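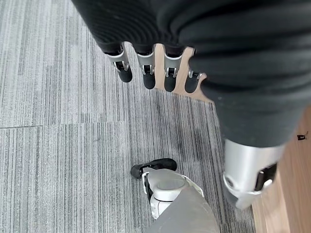 4. The shared-workshop build at Tevham

4.1 What was claimed and what was built

The case for building a humanoid at home or in a members' workshop usually rests on cost and on repairability. The plans for the Bavamness upper body, which this section follows, make both claims on their first page, and add that a patient beginner can finish an arm and hand without machine tools. We treat these as claims to be tested. The builder, Nathalie Carrier, had soldered before but had never assembled a tendon-driven hand, so she was close to the reader the plans say they are written for.

The work was done in the Tevham members' workshop. It is a fairly typical space: a laser cutter with a booking sheet, a drill press, shared hand tools in varying condition, and a rule that projects be packed up at closing. That last rule matters more than the plans allow. An arm that has to be unplugged and wheeled into a cupboard every evening is not the same project as one that stays on a bench, and a good share of the faults logged in the first month were connectors that had been seated again in a hurry.

Assembly of the left arm and hand took 30 evening sessions. The plans suggest a weekend. We don't doubt that somebody has done it in a weekend, but the build notes posted by other owners rarely say how many hands the author had already made, or how much had been prepared in advance.

4.2 The hand

The left hand is shown in Figure 2 with its fabric covering on. The fingers have brushed silver segments with a small joint slot near the middle and rounded black tips, and the palm plate is wood, with a scalloped edge notched around the finger bases. The plans call for a moulded palm. Carrier cut hers from wood after the second moulded part cracked at a screw hole, and it has held up since January without any visible crushing at the notches. This is a substitution the designers advise against, on the grounds that wood will move with humidity and upset the tendon routing. We looked for that effect and did not find it, though the workshop is heated and the test was not a hard one. A garage in a wet winter might give a different answer.

The covering is harder to defend. The ribbed dark fabric is meant to keep lint and fingers out of the forearm and to give the arm a more finished look. It does the second job. For the first, we opened the sleeve at the end of the trial and found carpet fibre packed around the wrist pulleys anyway. The fabric also bunches. With the arm lowered it gathers into a wide bulge above the knuckles, and in some poses it hides part of the outermost finger from an observer, so a sticking joint can go unnoticed until a grasp fails. Several of our early grasp failures were first blamed on the controller and later traced to a fold of cloth.

4.3 Control and logging

Motion was scripted in Nirnik, the open controller recommended with the plans. Version changes were frozen for the whole trial. The version in use reports commanded finger position and motor current but has no sensor at the joint itself, so a finger that has been told to close is logged as closed. This has consequences for how published results from such builds should be read. A success rate drawn from the controller's own log is a record of commands sent.

We therefore scored each grasp by eye, from beside the robot, with the log put away. Of 459 attempts on household items (a mug, a tea towel, a sponge, a roll of tape), the controller's log marked almost all as complete. Ours was less generous, and the gap was widest for soft items, where the fingertips closed on one another with the towel still lying on the floor. Scorers were not blind to the purpose of the study and should be assumed to share our doubts.

4.4 Floor and base

The robot was run over striped carpet tile next to a strip of wood flooring. We mention the floor only for the reason that the plans assume a hard, level surface and most homes have some of each. On the carpet, reach toward the ground was inconsistent from one session to the next, and we could not separate settling of the base from stretch in the tendons. Builders who report millimetre accuracy seldom state what the robot was standing on. It would help if they did.

4.5 Repair

Repairability fared better than expected. Over the trial 21 faults were recorded, and Carrier cleared all but two of them with tools already in the workshop. The exceptions were a stripped gear at the wrist, for which a replacement was ordered through Cárdenas, the parts supplier named in the plans, and an intermittent fault on one motor channel that went away when the board was moved to a different mount. We have no explanation for that one and would not call it repaired.

Time is the missing figure in most accounts of repair. Re-tensioning one finger means removing the covering, freeing the palm plate, and working a tendon back through its guide with tweezers. Carrier became quick at it. A newcomer following the printed instructions, which show the guide from the wrong side, would not be.

4.6 Limits of this case

One builder, one workshop and one hand do not settle anything about home humanoids in general. The right hand was never completed to a standard we were willing to test, which is itself a result of a sort, and we have left it out of the scoring. Costs are not reported here. Too much of the material came from the workshop's offcut bin for a total to mean much to a reader who would have to buy it.

Contact: Tevham Members' Workshop | © June 2026, the authors | Back to top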